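Iced drinks on a tray: setting up the cup and pouring

Work on a flat table. Set a black tray with a raised rim within easy reach and stand one clear plastic cup on it. Fill the cup two-thirds with crushed ice and leave the upper part empty for the drink.
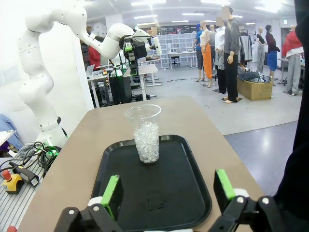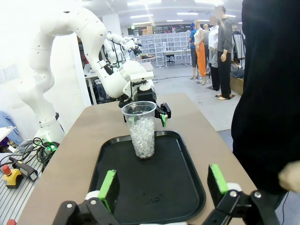 Cup on the tray, clear pieces in, upper part empty.

1. Chill the drink for 2 hours. A drink at room temperature (73 °F in our kitchen) melts crushed ice quickly and ends up thin.

2. Measure the drink into a second cup. For a Della tumbler, 6 oz is enough. The Etim size is wider at the rim and takes a little more.

3. Bring the pouring cup over the rim of the clear cup and tilt it slowly. Aim at the middle of the ice. A stream that hits the side wall tends to splash out over the rim.

4. Stop when the liquid is level with the top of the ice. Wait 5 seconds for it to settle, then top up if needed.

5. Wipe the tray before carrying it. Drops on a smooth surface let the cup slide. The Hiltus tray liner helps, but it has to be cut to fit.

Crushed ice clumps if it sits in the bin. Break it up with a spoon before filling the next cup.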